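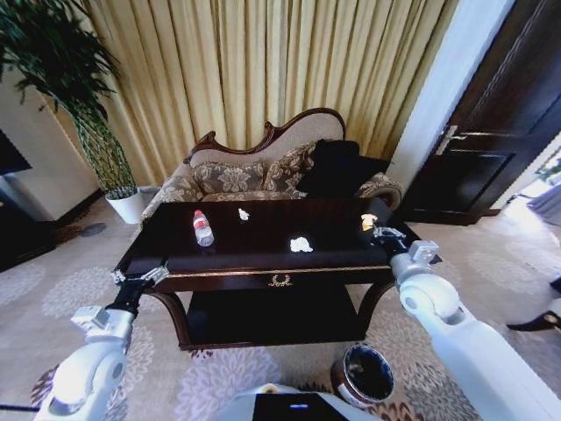
The robot that tried to pick up a reflection

13 February 2019

I have been waiting to write this one up! Regular readers know I've been working on Flasow, my tidy-up program for a two-armed robot. The job sounds like the easiest chore in the house. Look at the coffee table, find the trash, put the trash in the little bin on the carpet, stop. We set up in a sitting room in Firnholm with a very fancy sofa, gold curtains and a dark table so glossy you could fix your hair in it.

That gloss is the reason for this post.

Flasow had done 200 runs on my plain matte desk at home without a single bad reach. Tissues, scraps of paper, bottles lying on their sides, it was happy with all of them. So I came to Firnholm feeling pretty good. Then, on a crumpled tissue (a tissue! the easiest thing on the list!), the right arm came down over the table, kept coming down, and pushed its fingertips into the wood. There was a nasty little creak and I hit the stop button.

I wish I could say I hit it fast. I was looking at my laptop, and I heard the creak before I saw anything. More on that below.
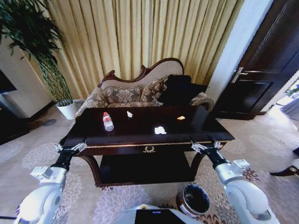 What the log said

The log is my favorite part of any failure, and this one was a beauty. Duva, the part of my code that turns camera views into a list of objects with positions, had found the tissue just fine. It had also found a second tissue a bit lower, right under the first one. As far as Duva was concerned, there was another tissue hanging in the air inside the table.

Of course there wasn't. It was the reflection. A shiny dark top gives back a soft, pale copy of anything white you leave on it, and a soft pale blob is exactly what a crumpled tissue looks like to a detector that has only ever met a matte desk. Duva then averaged the two, because I told it to merge detections that sit close together. The merged tissue ended up below the surface, and the arm went where it was sent.

I went back through the rest of the day's logs and the same thing had happened 3 times before the creak. In those cases the merged point was only slightly low, so the fingers brushed the top and closed on the tissue anyway. They were counted as successes. I had even cheered for one of them.

The bottle never gave us any trouble, by the way. My guess is that the label gives Duva something solid to hold on to, but I haven't tested that and I'd love to.
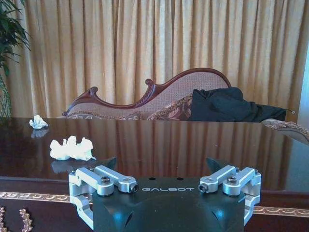

What I changed

The first fix is the boring one that should have been there on day one. Flasow now measures the height of the tabletop before it does anything else, and any object whose center comes out below that height gets thrown away before the merge step. It's a few lines. I wrote it on the sofa side of the room with a cold coffee and felt very silly and very pleased.

The second fix is about force. My limit for the downward move was set high, left over from an experiment in July when I was pressing on a stiff drawer, and I never put it back. It is now low enough that the arm stops and backs off when the fingers meet something they didn't expect. I tried it on a stack of folded towels first, then on a cutting board, then on my own palm at the slowest speed with the other hand on the stop button. Please go in that order if you do this at home – and leave out the palm if you have any doubt at all about your setup.

Then there's the rule for people, meaning me. Whoever holds the stop button watches the robot and does nothing else. No laptop, no phone, no chatting about lunch. If I want to read numbers during a run, I need a second person in the room. A friend from Ebrahimi, the repair shop down the road, looked at the tabletop for me and found a mark you can only see with your cheek on the wood. It polished out. I was lucky that it was furniture and that the move was slow.

With both fixes in, I went back over the same table with the same kinds of trash, and the ghost tissues still show up in the raw detections (I kept the plot, they're weirdly pretty). They just don't get as far as the arm anymore.
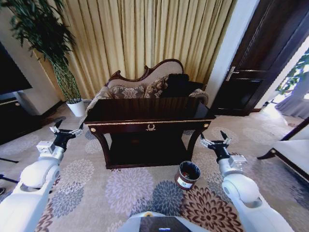
Why not put a cloth over the table and skip all this?

A cloth would hide the reflection, and the program would still be wrong. Kitchen counters are shiny, so are glass desks and polished floors, and I want Flasow to work in homes where people haven't dressed up the furniture for it. The low force limit is worth having on any surface, covered or bare.

Next up is a glass table, where I expect Duva to find objects on the floor and swear they're on top. I can't wait!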